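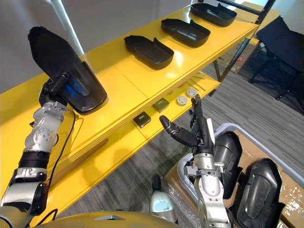
Small mechs, big claims: Xiaoyan Ye on building under a limit

October 2019
By Skeline staff

Print | E-mail

Xiaoyan Ye builds mechs you can hide behind a coffee mug. Her best known one, a squat walker called Sustik, uses 131 pieces and has been copied, praised and argued over on building forums since last December. She says small builds are harder than big ones. I have heard this from every small builder I ever met, and never from anyone with a six-foot castle to finish, so I went to Biwott to ask her about it.

"I know how it sounds," she said. "But if a big model has an ugly knee, you put armor over it. If mine has an ugly knee, the knee is a quarter of the model."

Fair enough. I pointed out that a big model also has to stand up, and that hers weigh about as much as a sandwich. She didn't argue. She picked Sustik up by one arm and shook it, and the arm came off.

"It does that," she said.

It also does that in the video she posted, if you watch past the part everyone shares. The shoulder is a clip on a bar, with nothing behind it. Ye has tried ball joints and didn't like the look. To my eye the ball joint version, which she keeps in a drawer, is the better toy. She thinks it looks like it's wearing football pads. We moved on.

Her method is simple, or she describes it that way. She starts with the feet, gets those to a shape she likes, and works up until she runs out of ideas. Then she takes off whatever she added last. The heads come at the end and are mostly luck.

"People write these long posts about proportion," she said. "I read them. I don't think I have ever used one."

I asked whether that was modesty. She said no, she just builds a lot of bad ones. A shoebox of torsos under the desk backs her up.
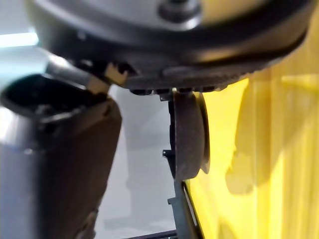

The trouble with instructions

What brought Ye to most people's attention was the instructions. Prindeo, which sells downloadable building guides, put Sustik on its front page this spring at 4 dollars a copy. It has sold 400 of them. The listing calls it "an easy evening build."

I bought one. It was not an easy evening build. Step 18 asks you to hold the hips together while you push a pin through from the back, and the drawing shows it from the front. I got it on the third try and lost a claw piece under the radiator.

"Yes, I've had messages about that step," Ye said. She drew a new one and sent it in. As of our talk, the site still had the old file up, and she doesn't know when it will change.

She is less bothered by the word "easy" than I am. Prindeo writes the listings, and she gets a cut. Would she have called it easy? "For me it is," she said, and then, after a while, "No, I would have said medium."

The part I believe least is the claim, repeated in several reviews, that anyone can build Sustik from parts lying around at home. The guide needs dark tan hinge plates. I own a lot of parts and had two, both cracked. Ye suggests gray. I used gray. It looks like a different robot, though my nephew likes it.

As for what comes next, she has a four-legged one on the desk with no head yet. She won't say if it will be sold. She did let me pick it up, and nothing fell off, but I was being careful.

Print | E-mail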